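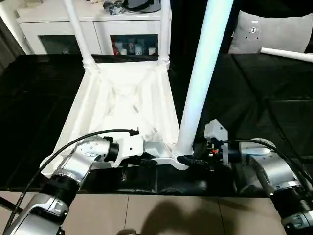
Two arms, one upturned chair, an ordinary afternoon at Barnovia

Motion planning engineer (two-arm manipulation), Barnovia, Mirkovar

Hello! I run the planning software at Barnovia and I'd love some help with it. There are 6 of us in the team at the moment, and far too much of the planner lives in my head.

The job is to get two arms to hold, turn and put down awkward things without arguing with each other. You'd be working on Nurmi, our planner, which decides who grips where and in what order. It's mostly C++ with a Python layer on top (the Python is nicer, I wrote the C++). It copes well with stiff objects and sulks when there's cloth about, so your first few months would go on that.
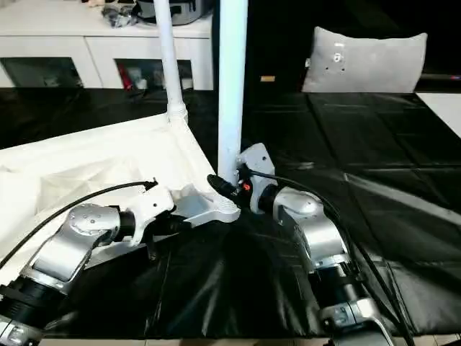
Both grippers working close together at the foot of a white pole

Close work like this is where I lose most of my evenings. The planner has 500 milliseconds to come up with a new path when something shifts, and we miss that more often than I'd like. If you've ever made a collision checker faster and felt smug for a week, please write to me.

You'd also look after part of Mistex, our replay tool. It lines up joint logs, gripper forces and the wrist cameras on one timeline, so we can argue about what went wrong with the evidence open.
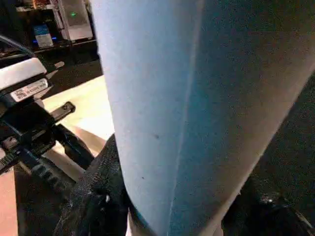
One colleague read my draft and asked me to add that Mistex needs proper tests before it needs any more buttons. Fair enough — consider it added.

You'll need more than 5 years of writing software that other people rely on, and some time with real arms. A degree is fine, no degree is fine too.
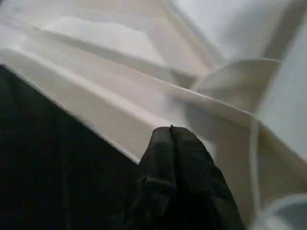 Pay is on our standard senior scale, with 14 weeks of paid parental leave and a start in May if that suits you. I'd want you in the lab most days, though mornings at home are no trouble.

Send me a CV and a short note about a bug you're proud of fixing, using the form on our jobs page. I read them all myself, usually with a biscuit.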